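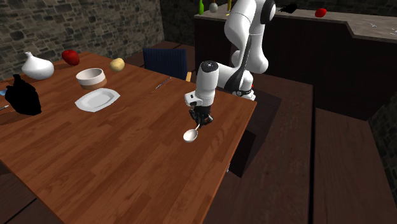

우사 카몰랏 『임얌의 부엌데기』를 읽고

동화를 비틀어 쓴 책이라면 일단 집어 들고 보는 사람이라, 이 책도 표지를 보자마자 장바구니에 넣었어요. 그러고는 머리맡에 두 달쯤 쌓아 두었다가 12월이 되어서야 펼쳤습니다. 겨울밤에 이불 뒤집어쓰고 읽기에는 동화만 한 게 없잖아요. 첫날 밤에 50쪽만 읽고 자야지 했는데 새벽 3시까지 붙들고 있었으니, 제 의지도 참 믿을 게 못 됩니다.

줄거리는 「잠자는 숲속의 공주」를 뒤집은 이야기예요. 다만 주인공은 공주가 아니고, 성 전체가 잠들던 날 하필 우물에 물을 길으러 나가 있던 부엌데기 임얌입니다. 돌아와 보니 왕도 왕비도 요리장도 개도 전부 코를 골고 있어요. 저주는 백 년짜리인데 깨어 있는 사람은 자기 하나뿐이고, 아침에 올려 둔 수프는 막 넘치려는 참이고요. 여기서 임얌이 제일 먼저 하는 일이 불을 줄이는 거라니, 저는 이 대목에서 벌써 이 아이가 좋아졌어요.

이웃 나라 보소프에서는 왕자들이 줄줄이 찾아옵니다. 모두 7명인데 하나같이 공주를 깨우겠다며 칼부터 뽑아 들고 가시덤불로 뛰어들지요. 임얌은 그때마다 뒷문은 열려 있다고 알려 주지만 아무도 듣질 않아요. 네 번째 왕자가 덤불에 망토가 걸린 채로 청혼 연설을 끝까지 하는 장면에서는 정말 소리 내서 웃었습니다(옆에서 자던 남편이 깼어요, 미안!). 연설문이 한 쪽 반이나 이어지는데, 중간에 자기 말 이름을 공주 이름으로 착각하는 부분이 특히 좋았고요.

웃기기만 한 책이었다면 이렇게 길게 쓰지 않았을 거예요. 중반을 넘기면 임얌이 잠든 사람들의 먼지를 털어 주면서 혼잣말을 하는 장이 나옵니다. 살아생전(아니, 다들 살아 있기는 하지만요) 자기 이름을 한 번도 제대로 불러 주지 않던 요리장의 앞치마를 빨아서 다시 입혀 주는데, 미워하는 말과 보고 싶어 하는 말이 한 문장 안에 섞여 있어요. 저는 그 장을 두 번 읽었습니다. 한 번은 침대에서, 한 번은 다음 날 버스에서요. 버스에서는 읽지 말 걸 그랬어요. 내릴 정류장을 놓쳤거든요.

아쉬운 점도 적어 둘게요. 우선 농담의 밀도가 고르지 않습니다. 앞부분은 거의 매 쪽마다 웃음이 터지는데, 요정 클리르넬이 나오는 장부터는 같은 농담이 너무 자주 돌아와요. 저주를 건 요정이 계약서 조항을 들먹이며 책임을 피한다는 설정 자체는 재미있지만, 조항을 처음부터 끝까지 다 읽어 줄 필요까지는 없지 않았나 싶습니다. 그리고 결말이 좀 급해요. 백 년을 그렇게 느긋하게 써 놓고 마지막 사흘을 몇 쪽 만에 해치우니 뛰다가 넘어진 기분이 들더라고요. 공주가 깨어난 다음 임얌과 마주 앉아 나누는 대화를 더 듣고 싶었는데 말이에요.

그림 이야기도 빼놓을 수 없네요. 에프라인 파체코의 흑백 삽화가 장마다 한 점씩 들어 있는데, 글보다 더 능청스럽습니다. 왕자들은 모두 턱을 잔뜩 치켜들고 있고, 구석에는 꼭 잠든 고양이가 숨어 있어요. 조카랑 같이 고양이 찾기를 하느라 정작 이야기는 한 시간 동안 한 장도 못 나갔습니다. 아홉 살인 조카는 아직 계약서 농담을 이해하지 못했지만, 망토가 걸린 왕자 그림은 공책에 따라 그리더라고요.

책 만듦새는 무난합니다. 제르몬트 출판사 책답게 글자가 시원시원하고 여백도 넉넉해요. 전자책은 679쪽짜리 합본으로만 나와 있어서 후속작까지 한꺼번에 사야 하니, 맛만 보고 싶은 분은 종이책 1권부터 시작하시는 편이 낫겠습니다. 후속작에서는 임얌이 성을 나와 여관을 차린다는데, 저는 벌써 주문해 두었어요.

고전 동화를 신성하게 여기는 분이라면 조금 불편하실 수도 있습니다. 왕이 잠꼬대로 세금 이야기를 하는 책이니까요. 그래도 어릴 때 동화를 읽으면서 '그럼 설거지는 누가 해?' 하고 궁금해하던 분이라면 꼭 한번 만나 보시길 바라요. 제 점수는 10점 만점에 9점이고, 깎은 1점은 순전히 클리르넬의 계약서 때문입니다. 조카는 고양이 몫으로 만점을 줘야 한다고 우기고 있어요.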